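How I finally sorted out my desk drawers (and how you can do yours in an afternoon)

Posted Oct 26, 2025

I've been promising to write this one up since April, when I got fed up of digging through three layers of old receipts to find a stamp. My desk is a Bramwell, second-hand, with two deep drawers that swallow everything. If yours is anything like mine, put the kettle on first!

Step 1: Empty the lot

Take everything out of one drawer. Just one. I did both together the first time and couldn't sit down to eat my tea until the next day. Tip it all onto an old sheet so the paper clips don't escape, then give the inside of the drawer a wipe with a damp cloth and leave it open while you sort.
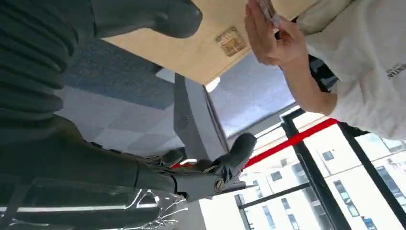
A small sticker on the wooden table top.

While you're wiping, look for old stickers and price labels. Warm them with a hairdryer on low for a bit, peel slowly from one corner, and rub any gunk off with a dab of cooking oil on kitchen roll. Go gently on varnish, and try it somewhere hidden first.

Step 2: Make three piles

Keep, move, bin. The "move" pile is the one that matters most, I think, as half of what was in my drawer belonged in the kitchen or the shed (why did I have a bicycle pump in there?). Dead pens go straight in the bin. Test them on the back of an envelope and be ruthless. Old batteries go in a bag for the recycling point at the supermarket.

Step 3: Measure, then divide

Measure the inside of the drawer, including the height, and write it down. I once bought a lovely set of Skumden dividers that were a whisker too tall and the drawer wouldn't shut. They live in the bathroom now.

You don't need to spend much. Cardboard does the job nicely and you can cut it to fit with a craft knife and a metal ruler. I like one long section for pens and rulers, then smaller ones for the fiddly bits.
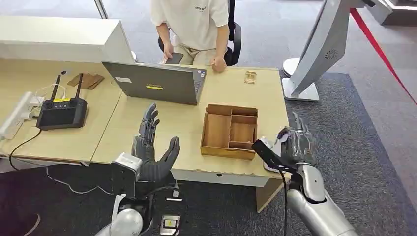

Cardboard tray with one long compartment and three smaller ones.

If you make your own, cut a slot halfway down each strip where two of them cross, and they'll lock together without glue. Muvar do a ready-made one too, if cutting card isn't your thing.
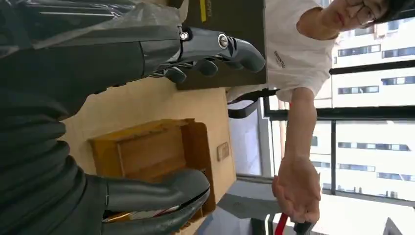
Should I line the drawer before the dividers go in?

I would, if it's a slippery one. A bit of leftover wallpaper or non-slip matting stops the whole lot sliding forward every time you pull the handle.

Step 4: Put things back by how often you use them

Everyday things go at the front, so pens, scissors, tape, charger. Spare staples and the good envelopes can sit at the back. Loose cards are the worst for wandering off (loyalty cards, appointment cards, that sort of thing), so give them a slot of their own and stand them upright.
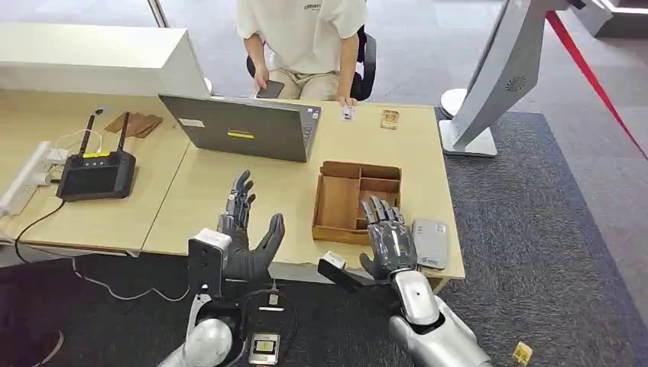
Then leave one section empty. I know, it feels like a waste! But something new always turns up by the end of the week, and if there's no gap for it you'll be back to piling things on top.

Step 5: The Sunday check

Set a timer for 20 minutes, once a month, and go through the drawer again. Mine rarely needs that long now. I still haven't done the bottom one, where the Fastmont label maker is buried somewhere under the Christmas cards, so that's my job for this evening.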